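What the Second Arm Will Really Cost Us

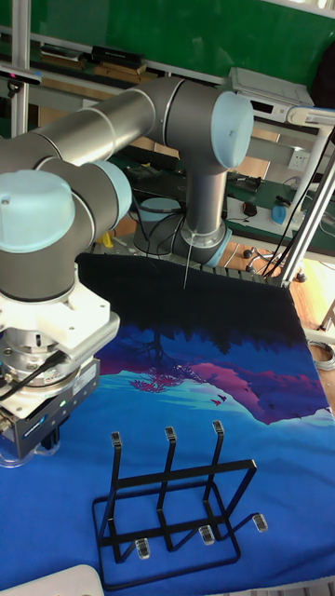
June 2018
By our equipment correspondent

When a small workshop decides to buy a robot arm, the first talk is always about the arm. How far does it reach, how much can it lift, which maker is the best. I have sat in many of these talks, and I was the same. At Grungate, where I have worked on the planning side for four years, we spent most of last winter comparing arms, and only one afternoon on everything else. Now we are preparing the budget for the second one, and I would like to do it in a different order.

Our work is handling small and awkward things. Household goods mostly, wire racks, holders, light plastic parts, soft cloth. The customers want to know if a machine can pick up such an object and put it down again without bending it. For this work the arm is perhaps the least difficult item to choose. Several models could do it, and the offers we received from Erketti and from Mekonnen were close to each other in price and in delivery time.

The gripper was another story. We had put one line for it in the budget, and we needed three. The first line was the gripper itself. Then came the mounting parts between gripper and arm, which were not in the offer, and after that the fingers. A thin wire bar needs a different finger from a folded cloth, and fingers wear out or break. In our first year the small parts at the end of the arm cost us 2804 pounds, and I had written 1173 in the plan. I still have the sheet.

Then there is the table. Please do not laugh, but we forgot the table. A normal office desk moves when an arm stops suddenly, and a movement of a few millimetres is enough to spoil a morning. We bought a stronger one in a hurry and paid more for the transport than we should have. Aluminium profile for the frame is not expensive by the metre. The brackets and bolts are where the money goes, and one always orders too few.

Cables also deserve their own line. They must be long enough to follow the arm in every position, and the spare ones should be on the shelf before you need them. We once waited nine working days for a single connector.

The test objects are the cheapest part of the plan and the easiest to do badly. Our first collection was boxes and blocks, all in plain colours, on a plain table. The results looked very good and told us little about a real home. For the second arm I have asked for a yearly sum for ordinary shopping: racks, bottles, printed cloths, whatever people keep in a kitchen or a bedroom. Patterned cloth is useful, as a camera system that works well on a white surface may have trouble on a busy one.

The largest cost is time. I went through our log for the first arm and found 71 hours of set-up before the first useful day, and this does not include training. Guvomel, the supplier of our software licence, offers a training package, and this time I will take it. Last time I thought we could learn from the manual. We could, slowly.

My draft now puts the arm itself at a little over half of the total. Some colleagues find this strange and ask if I have made a mistake in the table. I ask them to look at the old invoices. We should have an answer on the money in August, and if it is yes, the first order will be for the table.

Comments (3)

benchtop_lee
Same experience with the fingers. We now print our own and keep a box of them. Did you include the printer in your budget?

Oldham Fitter
Good article. I would add insurance, ours went up and we only found out with the renewal letter.

m.k.
Was the 2804 with VAT or without?

Contact the editors | Copyright 2018, all rights reserved | Back to top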